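Trucos de casa: puertas de armario que rozan, chirrían o no cierran

Llevo media vida de alquiler en alquiler y en todos los pisos me he encontrado lo mismo: una puerta de armario que cuelga un poco, otra que chirría a las tres de la mañana cuando vas a por galletas y un cajón que hay que cerrar con la cadera. Así que al final he ido aprendiendo, casi siempre a base de hacerlo mal primero, y voy apuntando en esta página lo que me funciona.

Antes de comprar nada, abre la puerta y mira las bisagras. Las de cazoleta, esas metálicas que se ven por dentro en casi todas las cocinas, suelen tener dos o tres tornillos a la vista. El que queda más cerca de la puerta la mueve de lado a lado, y el de atrás la acerca o la separa del mueble. En algunos modelos hay otro para subir y bajar, y si no lo hay se aflojan un poquito los de la placa y se mueve con la mano. Gira siempre de media vuelta en media vuelta, cierra, mira y repite. Yo la primera vez me emocioné, di cuatro vueltas seguidas y la puerta acabó chocando con la de al lado (tardé toda una tarde en volver a dejarla como estaba).

Si los tornillos giran sin agarrar, el agujero se ha comido. Mi remedio son palillos de madera con cola blanca: metes dos o tres bien apretados, cortas lo que sobresale con un cúter, dejas secar toda la noche y vuelves a atornillar. Aguanta años. En casa de mis padres hay una puerta arreglada así desde que yo iba al instituto y ahí sigue la tía.

Para los chirridos, nada de aceite de cocina, por favor. Al principio va de maravilla, pero luego se pone pegajoso y atrapa todo el polvo. Una gota de aceite de máquina de coser en el eje, abrir y cerrar varias veces y pasar un papel para quitar lo que sobra. En los cajones con guías de madera lo mejor es la cera: frotas una vela blanca por donde roza y a correr. También sirve un trozo de jabón seco, que encima huele bien.

Cuando la puerta roza por abajo, antes de sacar la lija espera a que pase el invierno. La madera se hincha con la humedad y muchas puertas que en enero no cierran vuelven solas a su sitio en marzo. Si en primavera sigue igual, entonces sí: pones un papel de calco entre la puerta y el marco, cierras, y la marca te dice dónde toca. Lija solo ahí, con grano fino y siguiendo la veta, y luego sella el canto con un poco de cera o barniz para que no chupe humedad otra vez.

Lo de limpiar madera oscura merece párrafo aparte, que me lo preguntáis mucho. Se nota todo: los dedos, la grasa, el polvo del día siguiente. Yo uso un paño de microfibra apenas húmedo con una gota de jabón neutro, otro paño seco detrás, y siempre a favor de la veta. El vinagre lo guardo para los azulejos - en un barniz viejo puede dejar cercos mates que ya no se van. La zona del tirador es la que más grasa coge, así que le doy un repaso cada semana y me ahorro la paliza a fondo. 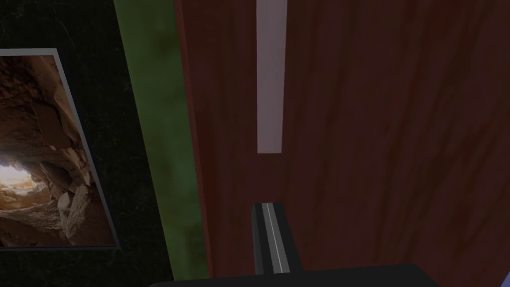 Última modificación: marzo, 4:00 h

Y ya que hablamos de tiradores, cambiarlos es lo que más luce por menos dinero. Mide de centro a centro de los agujeros, no de punta a punta, que ahí nos equivocamos todos. Si los nuevos no coinciden, tienes dos opciones: tapar los agujeros viejos con pasta de madera del color más parecido, o buscar un modelo alargado con una placa que los cubra. Para taladrar, pega cinta de carrocero por delante y sujeta un taco de madera por detrás, y así no se astilla al salir la broca.

Con los arañazos finos me apaño con una nuez cruda, frotada en la raya y pulida después con un trapo. En los más hondos hace falta cera dura de retocar, que se vende en barritas. Compra dos tonos y mézclalos, que el color exacto no existe. Si además la superficie está mate, prueba a lijar a mano con grano 1000 en una esquina escondida; el 4000 lo dejo para pulir lacados y con mucha paciencia, porque a la mínima te pasas.

Un lector, Jannik Voß, me escribió para contarme que él pone un redondelito de fieltro en cada esquina por dentro y se acabaron los portazos. Lo he copiado en toda la cocina y qué descanso, oye. Eso sí, desengrasa antes con alcohol o se te caen en dos días.

Me queda pendiente escribir sobre las puertas correderas, que son un mundo. La mía del pasillo se sale del carril cada dos por tres y todavía estoy peleándome con las ruedas de abajo.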